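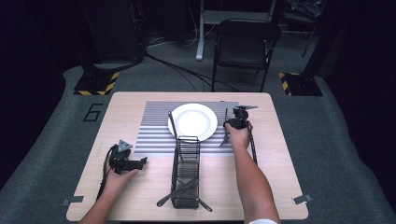

Table 6 – plate on the ribbed mat, wire-mesh cutlery caddy in front of it.

TABLE SETTING STATION – SAFETY CHECKLIST
Site: Fondau practice hall
Checked by: Gearóid Heffernan
Date: Monday, June 17, 2019
Table: 6

Ratings: OK / Fix / Watch

1. Tabletop clean, no splinters or raised grain
OK. Light wood top. Ran a cloth over the whole surface and it didn't snag.

2. Table steady on carpet
OK. No rocking when leaned on from either side.

3. Tape tabs at table corners stuck down
Watch. The tabs at the two near corners hold for now. Press them down again at the next check.

4. Mat flat, not sliding
OK. The grooves run across the table and should stay that way. Crumbs collect in them, so brush it out along the grooves and wipe after.

5. Plate free of chips and cracks
OK. White, wide rim. Checked the rim by fingertip, top and underside. Plate goes on the mat, never half on and half off.

6. Caddy upright and stable
Watch. It is tall for its base. One long piece leaning out of the top is fine, but a full load on one side will pull it over. The Zomden caddy on table 9 tipped in February for that reason.

7. Wire ends on caddy smooth
OK. No loose ends found at the top edge or the corners.

8. Knives stored when not in use
Fix. Knife lying on the tabletop at the foot of the caddy, handle toward the near left. Either it is being set or it is in the caddy. Same comment as on 2 other tables.

9. Dark cutlery easy to see
OK on the wood. Harder to pick out against the black mesh – look before reaching in.

10. Cables clear of the place setting
Watch. Black cables run down both sides of the table. Keep slack off the mat and away from the plate.

11. Hazard tape on stand bases
OK. Yellow and black edging can be seen on both bases behind the table.

12. Chair and walkway
Watch. Folding chair is open between the two stands. Fold it if the seat isn't needed, or keep it in line with them.

13. Floor number readable
OK.

Result: passed with 1 fix. Replacement tabs are on the Soomro order, pack of 20. Sheet goes in the Clurkau binder, section 16.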